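Basley Table, Owner's Guide
Section 4: Setting up the top and looking after it

By now the legs should be on and the table standing roughly where you want it. If it isn't, please go back to Section 3 and finish there first, as the top is a good deal easier to level when nobody has to move it again afterward. Make yourself a cup of coffee if you like (but keep it off the new top for the moment!) and have a soft cloth, the small wrench from the hardware bag and a round bowl from your kitchen close by.

4.1 Leveling the top

1. Stand at one corner and press down gently with your palm. Go to each of the other corners and do the same. You're feeling for any little rock or give.

2. If a corner dips, lift it slightly and turn the foot under that leg counterclockwise, a half turn at a time. It's tempting to give it three or four turns and be done with it, but then you usually end up chasing the wobble from corner to corner.

3. Set the bowl near the middle of the table and pour in a little water. Look at the waterline against the inside of the bowl. When it sits even all the way around, your top is level.

4. Move the bowl toward one edge and look once more. Wood has a mind of its own, and a table that's level in the middle can still lean a touch at the end.

5. Empty the bowl, dry the base and wipe the top with your cloth.

Note: On carpet, give the feet a day to settle and then repeat steps 1 to 4.

Caution: Never slide the table while a foot is fully extended. Ask someone to take the other end, and lift.

4.2 Putting the table to work

We've had lovely letters over the years telling us where our tables end up. Plenty go to kitchens, of course, but just as many seem to land in workrooms and studios, next to a whiteboard full of somebody's plans, and we're happy with either.

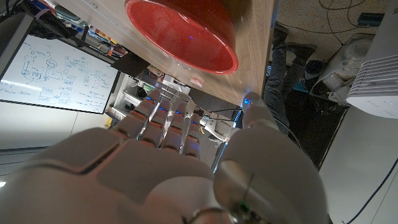
Wherever yours goes, leave enough space to walk along both long sides, and try to keep it out of strong afternoon sun for the first few weeks. Pale wood mellows as it ages, and it will mellow unevenly if half of it spends the summer under a tray.

1. Put felt pads under anything that stays in one spot, such as a lamp or a fruit bowl. Glazed bowls often have a rough ring underneath where the glaze stops, and that ring will scratch if it's dragged.

2. Keep hot pans on a trivet. The finish will put up with a warm plate up to 70 °C, but a pan straight off the stove is far too much for it.

3. Let stickers and labels alone for the first 2 weeks while the finish hardens. If you need to remove one after that, warm it with a hair dryer on the low setting and roll the glue off with your thumb. Please don't use a blade.

Caution: Do not put more than 100 pounds on the top, and spread heavy things out.

4.3 Everyday cleaning

Wipe with a damp cloth, along the grain, and dry with a second one. A drop of dish soap takes care of most things. If a dull patch appears where people rest their arms, rub in a little Rosano oil, leave it for 8 hours and buff until the shine comes back.

Note: Oily cloths can heat up by themselves. Lay them out flat outdoors to dry before you throw them away.

If something still isn't right, write to Parveen Dewan at the Prisico service desk and tell her which corner is giving you trouble. Replacement feet and felt pads are listed in Section 6.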